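分子钟校准里的一个老毛病

02/10/2011

上周重跑了一遍淡水螺那套数据，顺便把校准点的问题理一下。以下主要是给自己留的记录，术语不逐个解释。

数据是线粒体COI加16S，比对后长度1,420 bp，去掉了环区里对不齐的部分。标本大多来自Skerkolum的两条支流，外群取自Châu。最初用了4个化石校准点，全部设成均匀先验，上下界直接抄文献里的地层年代。

问题出在下界。化石给出的是某个支系的最小年龄，这一点大家都同意，但最小年龄约束的究竟是冠群还是干群，写方法部分时常常一笔带过。Wirkholm层那块壳只保留了壳口和两圈螺层，能看到的性状在干群里也成立。把它放到冠群节点上，整棵树的中部会被往老的方向推，速率估计随之偏低。

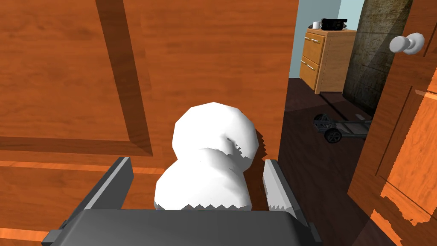 把这个校准点移到干群节点以后，冠群的后验均值明显变年轻，95%区间也变宽。区间变宽我可以接受，原来的窄区间是错误的先验撑出来的，没有多少信息量。

另外检查了联合先验。只跑先验、不读序列时，各节点的边缘分布和我手工设定的分布并不一致，相邻两个校准点互相截断，深一点的那个被挤到了右侧。这一步以前偷懒没做。用Gastent批量改配置文件比较省事，不过它会悄悄把偏移量四舍五入，改完要用文本编辑器再核对一次。

Ming-te Tsang来信建议换成对数正态先验。我试了，均值和标准差怎么定还是主观的，尾部稍长一点，根节点就跟着漂。目前的做法是两种都跑，结果并列放进附表。
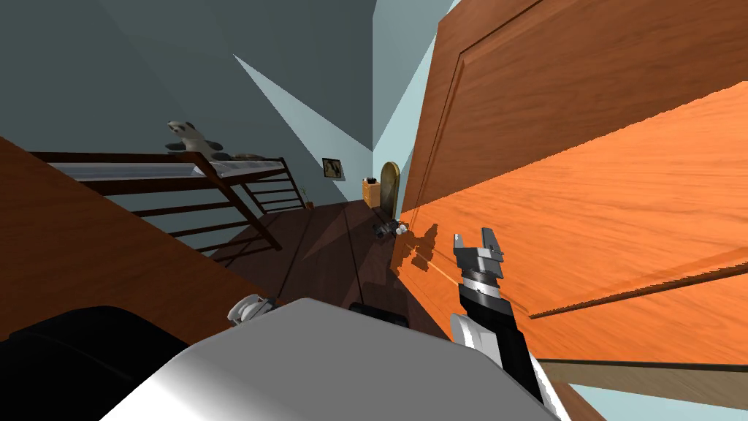

速率模型

严格钟被拒绝，这在预料之中。不相关对数正态松弛钟的变异系数离零较远，支系间速率差异确实存在。自相关模型也跑了一次，拓扑没有变化，浅层节点的年龄略有移动，仍落在前者的区间内。

第三密码子位的饱和比较严重，单独分区后深层支长有所拉长。是否干脆剔除，我还没有定。剔除以后浅层分支的支持率会掉，有几个姊妹种对就分不开了。

收敛方面，多数参数的有效样本量过了600，只有根高和平均速率的乘积混合得慢。加长链长有用，调高上下滑动算子的权重也有用，后者更省时间。

剩下的事：补核基因，至少补ITS；把外群换近一点；Wirkholm那块标本要等十二月借到模式标本才能比对壳口的褶。在那之前，冠群年龄这一栏先空着。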